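Keeping cotton trousers and shirts in good shape

In my first winter in Fitanstead I ruined three pairs of trousers. I washed everything at the same temperature, I dried it on the radiator, and then I ironed it too late, when the cloth was already like cardboard. My landlady, Solange Besnard, looked at my washing line one Tuesday and said only "oh dear". After this I started to write down what works, and this page is what remains of those notes.

Before the wash

Empty the pockets and turn them out. A paper handkerchief in one pocket will give you an evening of picking small white pieces from everything else. Close the zips and the hooks, but leave shirt buttons open, also the ones on the cuffs. A closed button pulls on its thread each time the drum turns.

Turn dark and coloured trousers inside out. With khaki and beige the rubbing shows first on the seams and on the edge of the pocket flap, where you get a pale line that no washing will take away again.

Look at the collar and the knees in daylight. If there is grease, put one drop of washing-up liquid on it, rub with a finger and leave it for 20 minutes. For grass I use ordinary soap, the hard kind, and a soft nail brush. Never rub tea or coffee. Press it with a clean cloth from behind, and then rinse with cold water.

In the machine

Most of my cotton goes in at 30 degrees. Towels and bed sheets are another matter, and I don't mix them with trousers — the sheets roll themselves around the legs and everything comes out as one rope. Fill the drum loosely, so that you can still put your hand flat on top of the clothes.

I use less powder than the packet says. Our water is soft here, and with the full spoon the cloth keeps a stiff feeling after drying. If you live in Grirwood or up on that side, where the kettles go white in a month, you will probably need the full amount. Softener I stopped buying. Half a cup of plain white vinegar in the softener drawer does enough for me, and the smell is gone when the clothes are dry. Do not put vinegar together with bleach, ever.

Drying

Take things out as soon as the machine stops. I set a kitchen timer, otherwise I forget. Shake each piece hard, two or three times, and pull the seams straight with both hands. Along the outside leg the thread shrinks a little more than the cloth, and if you don't pull it, it dries in small waves.

Trousers hang from the hem, with the waist down. The waist is the heaviest part and its weight pulls the legs smooth. Shirts go on a hanger, a thick one, with only the top button closed. In July I hang the dark things in the shade.

A radiator is fine for socks.

Ironing

Iron when the cloth is still a bit damp. If you missed the moment, sprinkle with water, roll the piece up tightly and leave it in a plastic bag for 30 minutes. The damp goes everywhere evenly and you need much less force.

For trousers my order is pockets, waistband, then legs. Pull the pocket lining out and iron it alone, so its edge does not print through on the front. Lay the leg with the two seams exactly on each other before you touch it with the iron. For shirts I begin with the collar, from the points to the middle, then cuffs, sleeves, and the big parts at the end.

I had a Luvura iron for many years and I liked it, but the small holes became full of limescale. Filtered water helps. When brown drops come out, iron an old cloth first with plenty of steam.

Folding and putting away

Let the clothes cool before you fold them. Warm cotton takes every crease you give it, also the wrong ones. I leave them over the back of a chair while I drink my tea.

Fold on a surface which is bigger than the garment. The bed is too soft for this; a table with a cloth over it is much better, the cloth stops the shirt from sliding. Fold trousers lengthwise first, push the pointed part of the seat inwards so you have a straight line, and then fold in three. Shirts face down, sides to the middle, sleeves back along the side, then up from the bottom.

Don't press the pile down in the drawer. If the drawer closes only with the knee — too many clothes. I put mine standing, like books, and I can see each one without lifting the others.
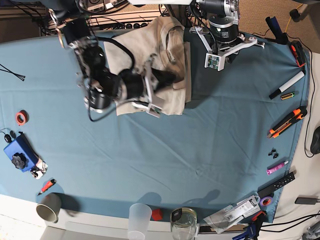

Kpodo wrote that hanging trousers from the hem left peg marks on every pair, and that folding the hem once over the line and pegging only at the inside seam had solved it, though on linen the marks still had to be steamed out.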